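Fosdale bakery supplier puts the bread basket to the robot test

Can a machine tidy up after lunch yet? Theano Tsolakis has spent most of November trying to find out, and she picked a humble object to start with: the woven bread basket.

Tsolakis runs the equipment room at Vendovura, a Fosdale company that rents tableware to cafes and wedding halls. A busy weekend can send 1000 baskets back through the door, and every one has to be picked up, turned over, shaken out and stacked. It is dull work, and it is the kind of work people have been promising to hand to machines for years.

"I love that it's such a small chore," she said. "You do it with one hand while you're talking to somebody. Then you try to write down what your hand did and you're there all afternoon!"

Plates were the easy part, she said. They are stiff, they are round, and one is just like the next. Wicker is another matter. The rims are braided and bumpy, the sides give a little when squeezed, and stray strands stick out where you don't expect them. A fingertip feels all that without any fuss. A gripper has to get its fingers to the right bit of rim at the right angle, and it has to know how hard to hold.

The scoring is simple. Each round is 100 tries, and a try counts only if the basket ends up on the stack, right way up, with no help. In the first round the machine managed 17. Tsolakis was delighted — she had guessed 3.

Her colleagues at Kyriakidis, the catering firm down the road, are watching closely. They would like the same thing for napkin trays, and they have offered a few boxes of old ones for the next round. Tsolakis has named the project Fanar and plans to keep it going through the winter.
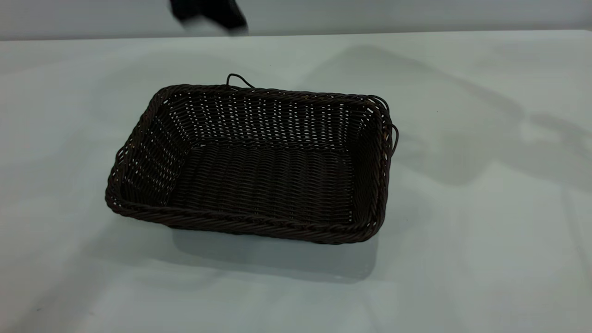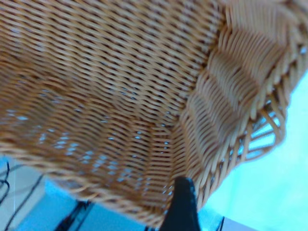 Woven sides and braided rims, the hard part of the job.

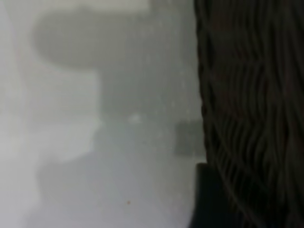

Will this replace the people who sort baskets now?

Not any time soon. A person still clears a full cart far faster, and someone has to check each basket for broken strands before it goes out again. Tsolakis hopes a machine could take the late shift one day, when it's hardest to find staff.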